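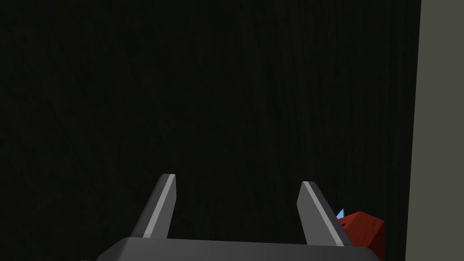 Wrist view from the sim, gripper open, red block off to the right. Black table courtesy of me.

I joined the robotics club at my community college because the flyer said "no experience needed," and I have been supplying the no experience ever since. This semester our project is block sorting in simulation. You get a virtual arm, a virtual table and some colored blocks, and by the end of the term the arm is supposed to pick up the block you ask for and put it where you said. A toddler can do this. A toddler, however, did not have to install the software.

The team is called Fukimness. It came out of a name generator on the first night, and by the time anyone objected it was on the sign-up sheet for the spring showcase. We have since been asked if it is Finnish. The arm itself goes by Jadik, same generator, one click later.

My job is the table. I mean that literally. Other people got the controller, the grasp planner and the scoring script, and I got the surface the blocks sit on, plus the camera on the wrist. I was a little insulted until I found out how much trouble a table can cause.

The one that came with the starter files was pale and perfectly plain, and Jadik loved it. Red block on a pale background, easy, grab it, go home. Then somebody read the rules for the showcase and found the line saying the scenes would have "varied surfaces," which we had all skimmed past on the way to the part about pizza. So I went looking for surfaces. I found a free pack of wood textures, picked the darkest one because it looked expensive, and turned the lights down a bit for mood. The result is what you see up top. There is a grain in there if you squint. On my laptop at full brightness it looks like walnut in a law office. On the projector in room 195 it looks like Jadik is reaching into a hole.

Our success rate reacted accordingly. On the pale table we were feeling smug. On the dark one, out of 492 attempts, we got 9 clean picks, and I have watched the replays and would like to argue about at least two of them. In one, the block gets squeezed by a corner and pops up and lands back between the fingers. The scoring script called that a success. I have had job interviews go that way.

The trouble, as far as I can work out, is the gripper. It is dark gray. The table is now nearly black. The piece of code that decides which pixels are "robot" and which are "world" had been getting by on brightness alone, which was fine when the world was the color of oatmeal. On the dark table it started treating the outsides of the fingers as more table. The only bits it still trusted were the light stripes running down each finger, so in its mind Jadik's hand was two floating sticks. You can imagine how confidently you would pick up a coffee mug if you believed that about your own hand.

I also learned something about where the camera ought to look. Because it rides on the wrist, the view swings around with the arm, and a block can slide behind a finger just when you care about it most. In the render I posted, the red one is tucked down past the right finger with a bit of light blue poking up behind it, and the space between the fingers has nothing in it at all. Jadik's planner took one look at a view like that and closed the gripper anyway. Full commitment. It then carried the nothing over to the drop zone and set it down gently. I felt seen.

We had a meeting about this, meaning we ate chips and stared at the replay. Three proposals were made.

The first was to go back to the pale table and hope the judges were in a pale mood. This got more support than I'm comfortable reporting.

The second was to paint the gripper bright green in the model file. It works great, I tried it, and it's against the rules, since the arm has to stay as supplied. I spent an evening on it before I checked. Fine.

The third was to stop using brightness and have the simulator tell us where the arm is. It already knows, because it is the thing drawing the arm. You ask for the joint positions, you work out which part of the picture the fingers cover, and you ignore that part. This is how the sensible people do it, apparently, and it was on page one of the Idside tutorial that we were all told to read in the first week. I had read page two, with the pictures.

So that's what I've been doing. It took me most of a weekend, and the majority of that was one minus sign. For several hours the mask was a perfect mirror image of the gripper, blocking out a nice hand-shaped patch of table while leaving the real hand in plain view. Once I flipped it, things got better in a hurry. I queued up 726 attempts on the dark table overnight and left my laptop running on the kitchen counter with the fan going like a hair dryer.

It crashed at 3 a.m. because of a Windows update. I don't have a number for you.

What I do have is the log up to the crash, and there are real picks in there, several in a row at one point, with the block in the gripper and everything. The blue one is still a problem. It's the pointy one, and Jadik keeps trying to grab it by the tip. That belongs to the grasp planner people and I told them so, with what I hope was a neutral facial expression.

Next on my list is the lighting, which I've been told to put back the way it was. After that there's a second texture set to get through, including a marble and something listed only as "Nowakowski floor," which is orange. The showcase is in April. I'm bringing my own extension cord, and I've turned off updates.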